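Slide 4, straight on from Rania Tazi's bit about bins. Don't thank her twice.

Start with the claim. Every tidy-kitchen book I've read says a clear worktop takes ten minutes a day. I read the one from Nomasstead, all 160 pages, and the author never once throws away a carrier bag. Ask the room who has a bag full of bags. Wait for hands.

My trouble with "just clear the surface" is that it treats everything on it as one job. Crumpled plastic bags, balled-up paper, a cup on its side, a cloth in a heap.
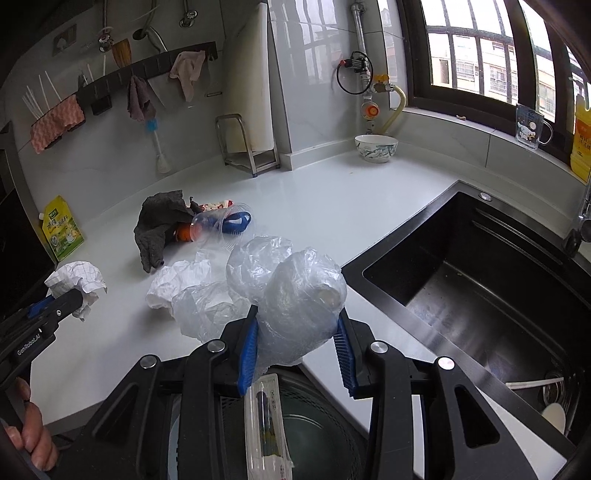

So the usual advice is to sort by room. I don't buy it. Everything on a worktop is already in the kitchen, and knowing that gets you nowhere. Sort by what happens to it next — bin, wash, cupboard — and start with the bin, as it's the dull part and it goes quickest.

Aicha Lamrani will object that bags should be kept and folded. Let her. I tried folding for most of August and ended up with 40 neat triangles I never used.

Paper next. People stall on it, they want to smooth it out and read it. If it's been screwed up, somebody has already decided. 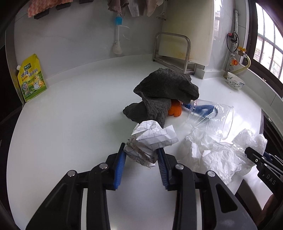 Page 3 of 5

Cloths. The Plomstead leaflet says to deal with the cloth first and wipe as you go. Wipe what? There's rubbish all over the surface. Leave the cloth until last, shake it over the sink, then use it.

Skip the Rerkwood survey if we're past 45 minutes. I'm not convinced by it anyway, they only asked people who had bought the boxes.

Questions. Yolotzin has the microphone.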